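Buy the Robot Last
Lourenço Mota
26 September 2021

Every spring our little survey co-op, Cludavano, sits down to plan the year's equipment, and every spring I get as giddy as a kid with a toy catalog. This April the big line was a ground rover for path and road inspection, and I'm still thrilled we went for it! But I'd like to argue for spending the money in a different order than most groups do.

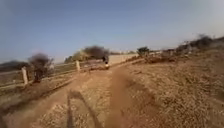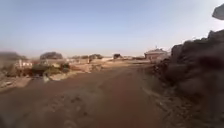
Gravel, a worn rut, packed dirt, heaps of rubble at the roadside: ground like this should write your budget for you.

Start with the ground

We had 2 machines on the shortlist, the Veloso and the Civa. I loved them both on paper. Then I walked our routes with a notebook and found I was pricing completely different things: spare tires, a better camera mount, a second battery, a case that fits in the back of a small car. None of that was in the quote. By the time I finished, 57 percent of our spending was going to things that weren't the rover, and I think that's healthy (I'd worry about any plan where it's under a third).

Rent before you sign

Get the machine for 14 days if the dealer will let you. Take it out when the sun is low, take it over loose stones, let the least patient person on the crew drive it. We learned more about what we needed from that than from all the brochures put together, and it was a blast.

Plan for three years

Our Jusido route project runs for 3 years, so that's how long the budget runs too. Batteries get replaced in the second. Training hours are in every one of them, paid, on the schedule. I'd fight for that line before I'd fight for a fancier sensor, and I really like fancy sensors.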